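3.2 What people keep in the junk drawer

I went into this part of the study expecting batteries. Everybody I'd talked to beforehand had said batteries, and my own drawer at home is full of them. But when I sorted the 2,085 items our Rimgate households wrote down, cords and chargers came out way ahead - 1,367 entries, if you count the ones listed only as "black wire, no idea."

I asked people to go through one drawer in one sitting and tell me what each thing was for. Most were quick with tape and takeout menus, then slowed way down at the cords. For 331 of them the answer was some version of "it might go to something." I loved those answers (and I'd give the same ones myself!), so I kept them as their own group in the Mota coding sheet. Figure 4 goes with this group.
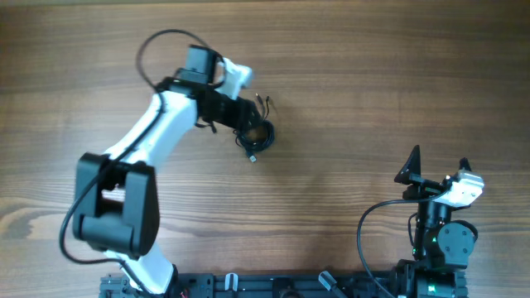
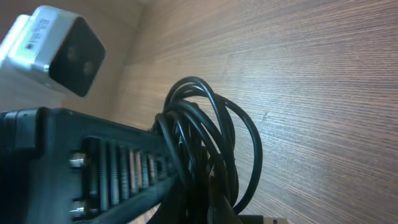
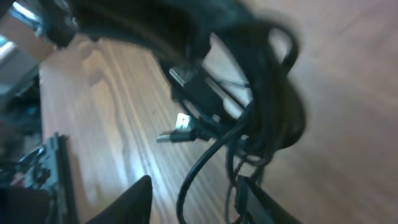
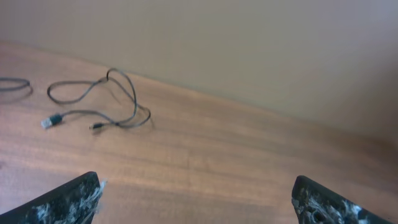

Figure 4. Tabletop and cords. The third picture has a big tangle of black cables, the last a thin charging cable with a USB-A connector and part of a second black cable.

3.3 Why the cords stay

When I called back 11 of the households in August, I asked what it would take to throw a cord out. Price hardly came up. People talked about the one time they'd tossed something and needed it a week later, and they told that story in a lot of detail. A few had moved their cords to Driment, the swap shelf downtown, and then gone back to get them.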